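Otaris Teach Kit
Hand guiding and remote control for two-finger arms
Reviewed by the equipment desk at Bindmont, 8 February 2025

Bindmont stocks two systems for showing an arm a task in person. The Otaris kit is the one we get asked for most, usually by people who have watched the launch video. Please read the whole page before ordering. We would sooner lose the sale than take the box back in June.
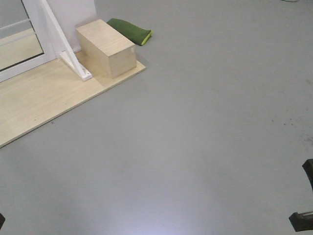
Fixed view first, wrist view second. Same room, same floor.

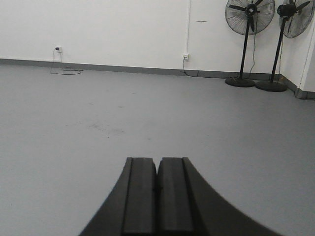
What it is
A handle with a trigger, a clip-on grip ring for the arm, a wrist camera, a fixed camera with a clamp, and the recording software. You either hold the ring and push the arm through the job yourself (hand guiding), or you stand back and drive it with the handle (remote control). Both methods save the arm's path, the gripper opening and the two camera views against one clock.

What the maker claims
Otaris says a new user can teach a simple pick and place "before the coffee is cold." We have trouble with this. Getting the arm to repeat a path you just gave it is easy, and has been for years. Getting it to do the job when the box has moved a hand's width is another matter, and for that you need a lot of recordings. We planned on 60 for one box-moving task and would plan on more next time.

The brochure also calls the two methods interchangeable. They feel very different in use.

Hand guiding
Good for slow work close to a surface. You feel contact through the ring, so you press less hard than you would from across the room. The drawback is your own body. Your arms and sleeves get into the fixed camera's view, and a model trained on those recordings may come to expect a sleeve. The software has a masking tool for this. It missed fingers often enough that we stopped using it.

Remote control
Cleaner recordings, worse touch. There is no force feedback in the handle, whatever the word "haptic" on the carton suggests -- it buzzes when the gripper closes, and that is all it does. Expect your first session to be clumsy. Expect the delay to bother you more over wireless than over the cable, and use the cable.

The cameras
Look closely at what each one gives you before you decide you only need one. The wrist camera always has the fingers in view, low and in the middle, which helps with lining up a grasp. It also takes in whatever the gripper happens to be facing, and in an ordinary room that can mean wall outlets, cords and a pair of pedestal fans. The fixed camera holds the board and the wooden box steady but may catch only a piece of the gripper at one side. Neither view is enough alone for placing work, in our opinion. Buy the two-camera version or don't bother.

Pale wood on pale wood is hard on any camera, too. If your parts and your work surface are close in color, run a short trial before you commit to a long day of recording.

In the carton
Control handle with 3 meter cable
Grip ring, two sizes of insert
Wrist camera and bracket
Fixed camera and clamp
Software license, one seat
Printed quick start (skip it, the online manual is newer)

Not in the carton
The arm, the gripper, a computer, or a foot pedal. The pedal is sold separately and you will want it. Starting and stopping a recording from the keyboard while holding the ring is a two-person job.

Specifications
Recording limit: 900 seconds per take
Storage: 2000 takes per project file, after which you start a new one
Gripper support: parallel two-finger only
Mount: standard bolt pattern, adapter plate for Zelcombe arms on request

The take limit sounds generous. Keep takes short anyway. Long ones are tedious to trim, and the trimming screen is the weakest part of the software: no undo, and the timeline jumps when you zoom.

How it compares
The Kristiansen hand controller is the other one we carry. It is heavier, uglier and has proper force feedback, and it costs more for that reason. It records remote control only. If your work involves pushing parts into tight fits, look there first. For moving boxes, opening lids and similar work, the Otaris is good enough, and the cameras are better.

Who should not buy it
Anyone with a single fixed job that never changes. Program it the old way and keep your money. Also anyone hoping to skip the checking: the arm will copy a bad habit as happily as a good one, and the software gives every take the same green tick -- including the ones where we fumbled the grasp on purpose.

Ordering and returns
Kits ship with the standard insert fitted. Tell us your arm and gripper model when you order so that we can check the bracket. Opened software licenses can't be returned. Hardware can, if the camera brackets are unmarked.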